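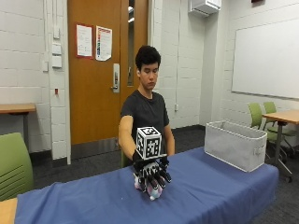

Page 12

Room check, sorting table. Inspector: S. Masson

1. Door. Lever handle and kick plate in place. Two notices taped up; confirm both are current.
2. Table cover. Drapes over the front edge. Trip risk, pin up.
3. Fabric bin. Handle loop OK.

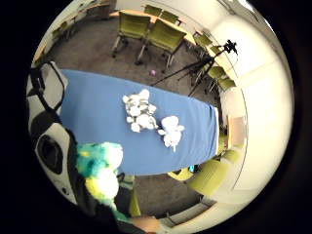

4. Soft items. Check seams and trailing threads before binning. Trim or reject.
5. Chair. Keep clear of the table end. Casters not checked, carry over to May.
6. Carpet. No comment.

Last updated: April 6, 2019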